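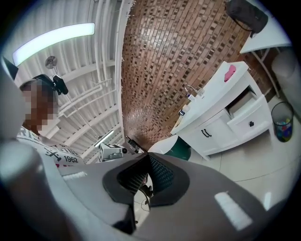 Somebody at Pretley has moved the Archive button again. It used to sit to the left of Delete, where my thumb had learned to find it, and as of the April update it lives behind three small dots, with Delete promoted to its old spot. The release notes call this a cleaner reading experience. My inbox is certainly cleaner. I've thrown out two receipts and a note from my landlord, and the undo banner stays up for less time than it takes me to swear. I accept that interfaces have to change now and then. People will put up with a lot of hardware – they'll strap a camera to the top of their head if there's a point to it – and I can learn a new button. What I object to is learning the same button every spring.

I've used Pretley Mail since it was a plain list of messages with a search box. The search box was good. You typed a word and it gave you the messages with that word in them, newest first. Now it gives me "top results," which are the messages it thinks I ought to have wanted, followed by a gray line, followed by the thing I was looking for. I have 3000 messages in one folder called Istby, from a job I did there, and the top result for anything in it is a hotel confirmation.

Then there are the suggestions. The app reads a long, sad email from a cousin and offers me "Sounds great!" in a little blue bubble. I hit it once by accident. We're on speaking terms again, mostly.

The usual defense is that you can turn all this off. You can, if you know that suggestions are under General, the reading layout is under Labs, and the swipe actions are under Accessibility for reasons known only to Pretley. I went through the whole settings menu on the train to Wustdale and switched off everything with the word "smart" in it. The next update switched half of it back on and showed me a tour.

My modest proposal is a setting called Leave It Alone. Fix the security holes, fix the crashes, and keep your hands off the toolbar until I ask. I'd pay for that. I already pay for the extra storage, and I'm fairly sure the hotel confirmation is using most of it.

Until then I've put Archive back where it was, using a custom toolbar option I found in a forum post with 89 replies, 50 of them saying thank you and the rest saying it no longer works on tablets.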